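Ticket 346 — Intermittent dropout, blue signal cable, bench 11
Site: Lurmont workshop
Opened by: Gorazd Golob
Assigned to: Anju Rana
Priority: Normal
Status: Closed, monitoring

Reported fault
Signal on the blue line drops for a second or two, then comes back by itself. Worse in the afternoon. No alarm at the Histberg controller, only a gap in the log. Supply voltage checked at the terminal block and in tolerance. Swapping the controller input made no difference.

Update 1 — A. Rana
Continuity on the full run is good with the cable lying still. Flexed by hand along its length, the reading went open twice, both times with the bend close to the connector end. Could not repeat it mid-run. Insulation has no visible nicks. I have left the outer end unplugged and tagged it. Please don't reconnect until the next update.

Update 2 — G. Golob
Is it possible the connector is fine and the cable is just too long for the job? It was cut for the old bench layout and the spare length was never taken out. I can bring a shorter one from the Sternstead store if someone confirms the part. The label on the reel says 336 but I can't find that number in the Rajput catalogue.
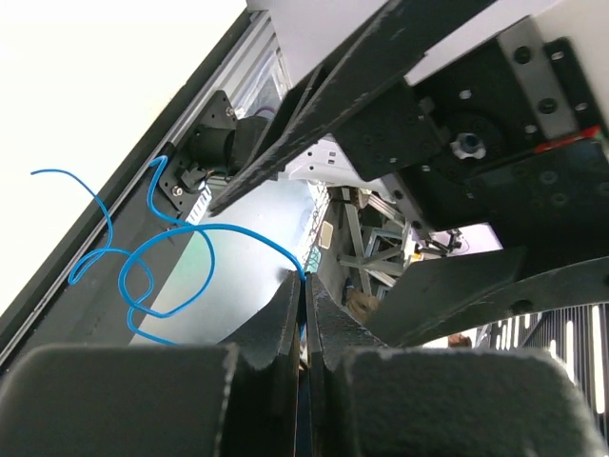 Update 3 — A. Rana
336 is the old stock number. The Rajput catalogue lists the same cable under a new number, now added to the parts sheet. On the length, I agree there is too much of it. Slack that isn't tied down goes where it likes, and on this bench it has ended up in a wide open loop with other strands crossing it, over the dark panel inside the aluminium rail. One stretch also makes a short hooked bend next to the black mounting plate. I would want any bend there eased before blaming the connector. Minimum bend radius for this type is in the parts sheet, second tab.

Actions agreed
Shorten the run and re-terminate. Clip the cable along the rail, leaving one service loop. Keep the loop clear of the mounting plate. Retest with flexing at both ends before closing.

Update 4 — G. Golob
Cut back and re-terminated Saturday. First crimp failed the pull test and was redone — wrong die in the tool, my mistake. Clips fitted. Colour coding at the terminal block left as is.

Update 5 — A. Rana
Flexed at both ends for 14 minutes with the meter on, no opens. Logged through the afternoon with no gaps. The offcut went open again near the old connector when bent, so the conductor had broken inside the insulation at that point. Offcut bagged and labelled with the ticket number. Closing, with the log to be checked again at the July service.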